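Wesex Support Desk
Ticket: hand-held gripper pair, left unit keeps dropping out of sync
Site: Skudovar, upper floor
Opened: September 2025
Status: waiting for site
Priority: normal

Message from site

Hello all, and thank you for the quick answer to our last one. The left gripper loses its place for a moment or two and then comes back, and when we look at the recording afterwards the two hands no longer agree. It happened 9 times in 34 recordings. The right one has been fine throughout. We've charged both, swapped the straps and restarted the Ullex software, with no change.

I should say who is using them, as it may matter. These are our packing people, who used to spend the whole shift at the benches and now spend part of it showing the job to the machine, so to speak. Most have taken to it very kindly. A few were worried about what it meant for their hours, and I can't blame them – a tool that plays up every few minutes doesn't help anyone feel easier about it.
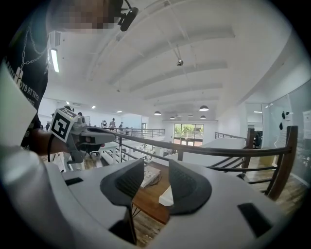 They have also asked whether a fault counts against them. I've told them no, and that the recording is simply put aside, but it would be lovely if the screen said so too. At the moment it shows a red bar with "operator error", and one colleague went quite quiet after seeing it three times before lunch.

Reply from support

Thank you for such a full account, it saves us a lot of guessing. Could you please try the following on the left unit:

Wipe the marker cube with a dry cloth and check that it doesn't wobble.
Keep sleeves and wrists clear of it while recording.
Run the short calibration again, both units together.
Make 18 fresh recordings and send us the log.

The wording on the red bar is ours to put right. Our colleagues in Riihimäki have agreed to change it to "tracking lost, please repeat", and it will be in the November update.

Message from site

Cube wiped, and it did have a little play in it, so we've tightened it. Calibration passed on the second go. The first 3 recordings are clean – I'll send the log when we have the full set. Everyone was very pleased about the red bar, by the way, and asked me to pass that on.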